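The Dell came home with me on the 61 bus, sitting on my lap like a big quiet toddler, and I'd like it on record that I paid for its coffee. (I bought the coffee. I drank the coffee. It was a long ride from Asgate.)

It had been Dede Opoku's work computer for seven years, back when she did the books for Gallagher, the flooring people, and when they closed up shop she was told to take whatever she wanted. She took the computer and a stapler. Then she moved to Hestadum with two suitcases, and I got a text: "Do you want the Dell? The novel's on it."

The novel! I'd been hearing about this novel since before I met my husband. Over 1000 pages, she said, and she'd never printed a single one of them. There was a sea captain in it, and a bakery, and a murder that may or may not have been the sea captain's fault, depending on which year you asked her.

So I plugged it in on the dining table and pressed the button and got a fan noise and a black screen. I pressed it again. I said some things to it. Then I called Kevin Keane, who fixed my mother's laptop once and has been paying for that ever since, and he told me to unplug everything, take the side off and tell him what I was looking at.

"A city," I said. "From a plane."

"Look for something blue," said Kevin.

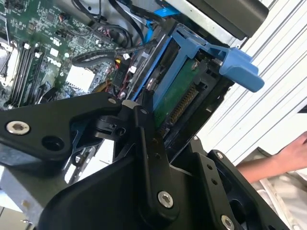

The inside of Dede's Dell, with the novel in the blue caddy.

Well, there was plenty of blue. There was a blue cable coming down through all the black ones, and there was the caddy holding the drive, with a big blue tab sticking out of it as if it wanted to shake hands. I'd expected something grander, I think. All those years of lunch hours, the captain and the bakery and the body, and it was about the size of a paperback with a green circuit board on it.

"Is it going to hurt it if I pull?" I asked.

"Cables first," Kevin said. "Then pull."

I didn't pull. I made a sandwich. I stood there eating it over by the sink, well away from the electronics, and thought about Dede at her desk at Gallagher with the door shut, typing away while somebody in the next room measured linoleum. What if it was terrible? What if it was wonderful and I had to be nice about it for the rest of my life?

My phone buzzed. Dede again.

"Did you find it yet? Don't read chapter two. The captain's a bit like your husband."

I put down the sandwich, wiped my hands on my jeans and went back for that blue tab.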